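네루도라 리넨 앞치마, 제가 직접 입어 보고 들여왔어요

앞치마를 왜 이렇게 오래 골랐냐는 말을 꽤 들었는데요, 저는 앞치마가 불편하면 그날 작업이 다 싫어지는 사람이라서 대충 고를 수가 없었어요. 이번에 들여온 네루도라(Neludora)는 제가 봄 내내 입고 산 제품입니다. 빵 반죽할 때도 입고, 화분 갈 때도 입고, 택배 포장할 때도 그냥 입고 있었어요!

원단은 리넨에 면을 섞은 거예요. 처음 받으면 살짝 뻣뻣합니다. 저도 첫날엔 '어, 이거 좀 센데?' 싶었는데 여섯 번쯤 빨고 나니까 어깨선이 몸에 맞게 내려앉더라고요. 지금은 아침에 걸치고 벗는 걸 까먹을 정도예요. (그러고 편의점까지 다녀온 적도 있습니다.)

목끈은 없고 등에서 엑스자로 교차되는 방식이에요. 목에 거는 앞치마를 오래 입으면 저녁에 뒷목이 뻐근하잖아요. 저는 그게 제일 싫었거든요. 머리부터 쑥 넣어 입으면 되니까 손에 밀가루가 묻었을 때도 끈 묶느라 고생할 일이 없어요.

주머니 얘기를 안 할 수가 없네요. 앞쪽에 큰 주머니가 2개 있고, 오른쪽 주머니 안에는 펜 하나 들어가는 좁은 칸이 따로 박음질되어 있어요. 저는 여기에 온도계를 꽂고 다닙니다. 휴대폰은 왼쪽에 넣으시는 게 나아요. 오른쪽에 넣으면 칸에 걸려서 꺼낼 때 좀 성가셔요.
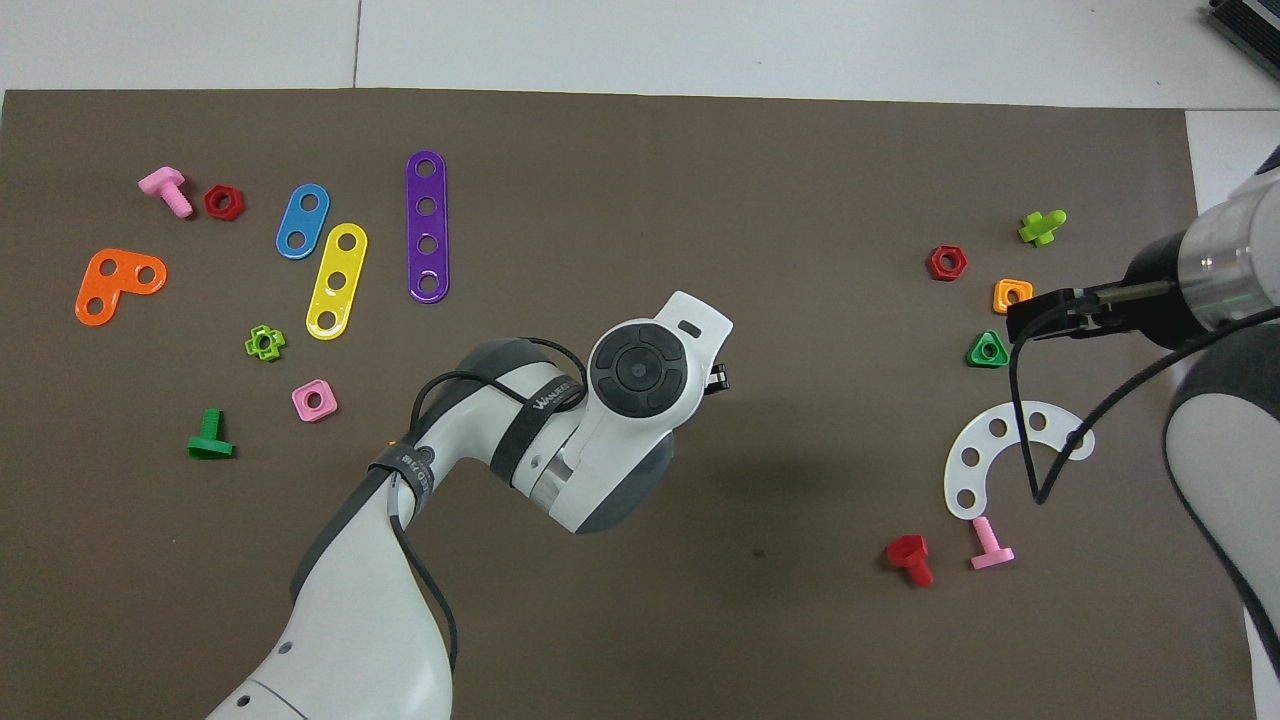 색은 오트밀이랑 먹색, 이렇게 들여왔어요. 오트밀은 예쁘지만 커피 얼룩은 각오하셔야 합니다. 카레 자주 하시는 분은 그냥 먹색으로 가세요. 저희 가게에서 수선을 맡아 주시는 아프로자 마줌다르(Afroza Majumder) 님은 오트밀을 입으시는데, 얼룩이 생기면 그 위에 자수를 놓으시더라고요. 그건 손재주 있는 분들 얘기고, 저는 먹색입니다.

사이즈는 한 가지예요. 키가 160이 조금 안 되는 제 동생이 입으면 무릎 아래로 내려오고, 저한테는 딱 무릎까지 와요. 길다 싶으시면 주문 메모에 '밑단 줄임'이라고 적어 주세요. 줄인 제품은 교환이 안 되니까 집에 있는 앞치마를 한번 재 보시고요.

세탁은 찬물에 단독으로, 건조기는 안 됩니다. 제가 한 번 돌려 봤다가 길이가 확 줄어서 지금은 조카가 입고 있어요. 다림질은 저는 안 해요. 널기 전에 탁탁 털어서 모양만 잡아 주면 구김도 나름 괜찮아 보여요. 빳빳한 걸 좋아하시면 덜 말랐을 때 다리세요, 다 마르고 나면 잘 안 펴집니다.

같이 찾으시는 분이 많은 워나르(Wonar) 오븐 장갑은 5월에 다시 들어올 예정이에요. 앞치마랑 함께 받고 싶으시면 합배송으로 체크해 주세요. 선물 포장은 종이끈으로만 해 드리고 있고, 카드 문구는 짧게 적어 주시면 제가 손으로 씁니다. 글씨는 너무 기대하지 마시고요!

공유 6 · 댓글 142
마지막 업데이트: 5월
문의: 상품 문의 게시판 | © 리키델 Likidell | 맨 위로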